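Ghost marks on a whiteboard that never come off completely
Home & Office > Cleaning > Boards and surfaces

posted by villton_evenings

Hello all. I give language lessons in the evening in a small room in Villton, and the whiteboard there is older than me, I think. After each lesson I wipe it with the normal felt eraser, but the words stay as a gray shadow. On Saturday I could still read the verbs from four lessons before. I tried window spray and it became a little better, then worse again. Is the board finished, or am I cleaning it wrong? I can not buy a new one this year.

2 replies

posted by Cordeiro_Paper

Alcohol. Any pharmacy has it.

posted by slowmarker

I had the same problem at my former school, so I write a little longer. Excuse my English, it is my third language.

First, please stop with the window spray. In my experience it can leave a thin film, and the ink of the next lesson sits in this film and dries there. The felt eraser also becomes full of old ink. If yours is black on the bottom, wash it or change it.

What I do is this. I take the board down from the wall if it is possible and put it flat on a table, so the liquid does not run into the frame. Then I put rubbing alcohol on a soft cloth (not on the board) and work on one part at a time, with the window open. I turn the cloth often. After this I wipe with clean water and one drop of dish soap, then water only, then a dry cloth. Let it rest for six hours before you write again - I usually leave it overnight.

For a very old mark, draw over it with a fresh dry-erase marker and wipe immediately. The new ink makes the old ink soft. Try this first in a corner.

To know if the surface is still good, look at it from the side, against a lamp. A healthy board is shiny. If you see dull places where the light disappears, the coating is worn and the shadows will come back each time. Then you can buy a resurfacing film. I used one from Belero and it was acceptable, but put it on with two people. I was alone and I have seven bubbles until today.

Also the markers are important. The cheap Vellia ones always left a shadow for me, the red the most.
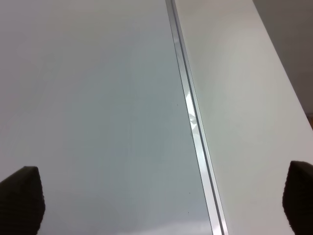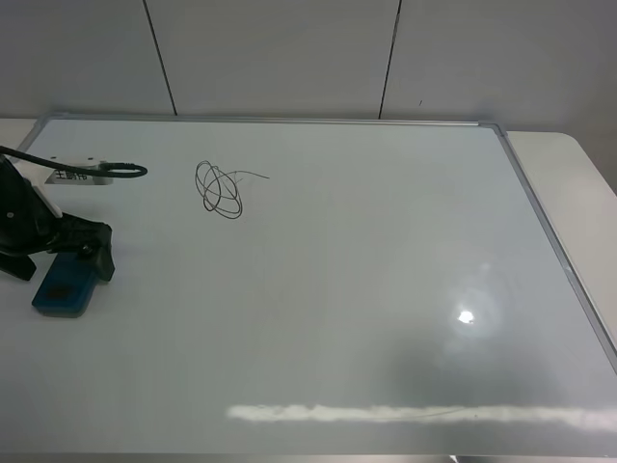
Glossy surface with the metal edge, and the whole board flat on the table with marker loops at the upper left.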